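Can a robot do the washing up yet? (or anything else)
Household & Workshop > General chat

gritbucket
Wednesday evening and I have a sink full of plates, so naturally I'm on here instead. My brother-in-law swears we'll all have a machine clearing the table before his kitchen is paid off. I say we won't. He's got 16 payments left, so the bet is a short one. What do people think? I'd accept one that only did cutlery.

Skinstead_Sue
Cutlery is the hard bit! Plates stay where they're put. A spoon on a plate is a thin thing lying on a slippery thing, and you've got to get under it or pinch it without shoving the whole lot along the table. My youngest is nine and still can't.

torque_and_tea
I do robot arms for a living, the dull sort, bolted down and feeding a press. Since you mention spoons:
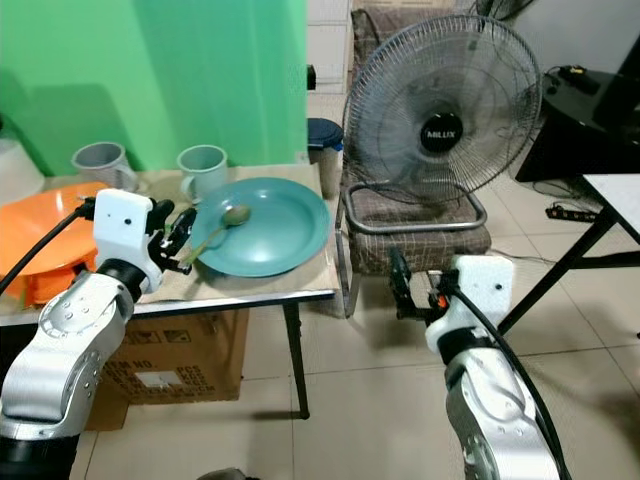
Going in for the spoon. Mugs next, in theory.

Before anyone asks, I'm not telling you how it ended, you'll only argue about it. Look at where the fingers have to go, though. Green handle, teal plate, and one of the mugs behind it is tipped over. You'd have the lot in the sink by now without looking. For the machine every one of those is a separate problem.

gritbucket
So that's a no, then.

torque_and_tea
It's a "not in your kitchen". On our line at work we pick the same bracket up 889 times a shift and I'd trust it over any of you. Ask it to pick up the bracket's cousin and it sulks.

Nagano_Nights
I'll disagree with the pair of you. Five years ago you'd have had to bolt the plate down and paint a cross on it. Now people put ordinary mugs on an ordinary table and have a go. Slow, yes. So was my first dishwasher, and that took 4 hours and left egg on everything.

Skinstead_Sue
A dishwasher doesn't need to know what a mug is. You do that part for it. I've been saying this to my husband for years.

old_milow_hand
Sue's right. I was at the Milow works when they put in the packing robot, and we spent more time tidying up for that thing than we ever spent packing. Everything square, everything facing the same way. By the time you've laid a job out so a machine can do it, you've done the job.

Nagano_Nights
That's a works robot with one trick. Two arms is a different matter, one holds and one wipes, same as you would.
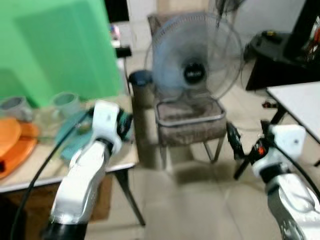

My test for any of this is the stuff that isn't on the list. Anyone can plan for plates. Real tables collect rubbish, and a useful machine has to know what to leave alone. There are rolls of packing tape behind the orange plate there, pale see-through ones at that, and a clear plastic container as well, which I'd miss myself without my glasses. If it can put the plate away and not file the tape with the crockery, I'll have one.

torque_and_tea
Clear plastic is a swine. Cameras look straight through it. We had a bin of clear lids at Bundstead and the depth sensor was convinced it was empty. 200 lids in there.

old_milow_hand
Did it stop?

torque_and_tea
It did not stop. It reported the job finished and went home, so to speak. Most human thing I've seen one do.

Skinstead_Sue
Sounds like it's ready for our house.

gritbucket
Right, I'm keeping my side of the bet. Nagano, are you taking his? Loser does the other one's roasting tin, by hand, no soaking.

Nagano_Nights
Go on. But cutlery only counts if it goes in the right slots.

Skinstead_Sue
Then you'll both lose, and so would my husband.

gritbucket
Done. Off to do the plates. They haven't moved.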